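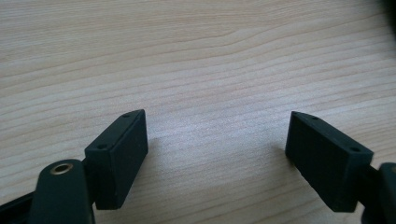
Isamu Takeda thinks the club should go back to competing. He wrote to me after my last column to say that students who spend a term picking things up off a table and putting them down again are doing chores, and that a robotics club without a scoreboard will lose its members by spring.

I have heard this from parents too, and I take it seriously. I still think he is wrong.

For years the club at Cluvcombe built one machine each season for the Wendemau meet. Four students did most of the building. One drove. The others painted the cart, carried batteries and watched. When the season ended, the machine went on a shelf and what the four had learned left with them at graduation.

This year there are 16 members and no meet. They work with hand-held grippers, and the goal is 4000 recorded grasps by the end of the school year. As of last Sunday they had 868. Every member takes a turn holding the tool, every member checks recordings, and every member has thrown out work they wanted to keep. In one week they rejected 271 grasps because the start position had not been written down the same way twice. There was some shouting. Then they wrote a better rule and taped it to the door.

I would call that engineering. Most of the job, in any shop I ever worked in, was doing a plain thing carefully and keeping a record somebody else could read. The students who are good at it are often the ones who used to carry the batteries.

Takeda is right about one point. The work is dull in stretches, and a deadline with an audience helps. I would be glad to see the club show its results to the Plolberg students in the spring and let them try to find mistakes. That would be enough pressure for me.

What I would not do is trade the tables for another season with one driver. The Wendemau entry form is due in August, and the club should leave it blank.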